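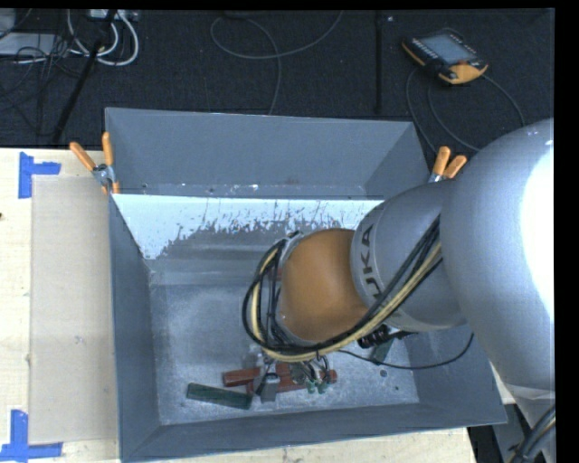
A KUKA robot arm above a grey open-topped bin.

Brinaten extends apprenticeship grants to smaller employers

Small and medium-sized firms in the Brinaten area will be able to claim a larger share of the cost of taking on an apprentice from August, under changes to the local skills grant confirmed by the Brinaten Employment and Skills Board.

The grant, which until now has been open to employers with 100 staff or more, will be available to any business with at least one full-time employee who can act as a named supervisor. Firms with fewer than 50 staff will have the whole of their apprentices' college fees met for the first year. Larger employers will continue to pay a share, on the same terms as before.

The Board said the decision followed a review of the scheme's first period, during which 249 apprentices began work with local employers. Most of those places were in food processing, warehousing and building maintenance. Very few were with family businesses, and the review found that the cost of releasing a young person for college days was the reason most often given for not applying.

Biljana Lazarević, who chairs the Board, said: "Smaller employers told us plainly that they wanted to train people and could not carry the cost of doing so. We have changed the rules accordingly, and we expect to see a wider range of trades on offer to school leavers."

The Board received 1448 expressions of interest from young people during the same period - a figure which Ms Lazarević described as "well beyond the number of places we could offer". Those who were not placed will be contacted again by letter and do not need to register a second time, although they are asked to tell the Board of any change of address.

Employers have given the changes a cautious welcome. Hanan Bataineh, operations manager at the packaging firm Galtia, said her company had taken on apprentices under the present rules and would do so again, but that the paperwork remained heavy.

"The form asks for the same details in three different places," she said. "A business with one person in the office will find that difficult. I hope it is looked at before the new applicants come in."

The Board said a shorter application form was being prepared and would be published with the new guidance. Claims will be paid every three months instead of once a year.

Training will be provided as before by Zein College, which is adding evening classes in bookkeeping, joinery and electrical installation. Keegan Nepia, head of technical studies at the college, said teaching staff had been appointed for two of the three courses and that interviews for the third were under way. Evening classes will begin at 6pm and will be held at the college's main site.

Travel costs are not covered by the grant. Marjan Jafarzadeh, who represents apprentices on the Board, has asked for this to be reconsidered, noting that apprentices from outlying villages may need two buses to reach the college and that the last service leaves before evening classes end. The matter has been passed to the Board's finance group, which will report in the autumn.

Employers who already hold a grant do not need to take any action - their agreements will run to the end of the agreed term and may then be renewed under the new rules. Firms wishing to apply for the first time should contact the Board's employer support office, which is open from 9am to 4pm. Advice on choosing a supervisor and on drawing up a training plan is available free of charge.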